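Old Galcombe school cornerstone – does anyone know what was in it?

millrace_ed
The Enriquez Street school was torn down in January and the crew found a lead box behind the cornerstone. Has the town said what was inside? My mother went there through sixth grade.

tollgate9
A newspaper, a list of pupils, and nine coins. It was in the library newsletter. The list has 200 names on it.

millrace_ed
Thanks. Does it say what year the school opened? The plaque by the bus stop doesn't give one.

Plitavent_Pat
That plaque has other problems. It says the building was put up as a school. It was a feed store first and the school moved in later.

tollgate9
I don't think that's right. The feed store was next door, on the Vandetero lot. They shared a wall, so people mix them up.

Plitavent_Pat
My grandfather bought feed there and he always said it was the same building. The loading door was bricked in on the alley side.

tollgate9
The bricked-in door was for coal. It's on the plans at the library.

millrace_ed
Can anyone look at the plans, or do you have to ask ahead?
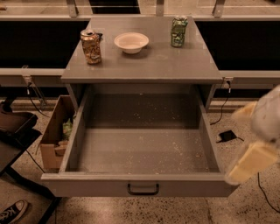 Haruto Sugiyama
Local History Librarian

You can come in any afternoon and ask at the desk. The plans show a coal door on the alley, so tollgate9 is right about that. The deed for the lot is less clear and mentions "store and yard" – it could mean either building. We have over 3,000 photographs from Galcombe and I haven't found one of that corner before the school.

Plitavent_Pat
"Store and yard" sounds like a feed store to me. I'll look for my grandfather's receipts.

millrace_ed
I'll stop in and check the list for my mother's older sisters.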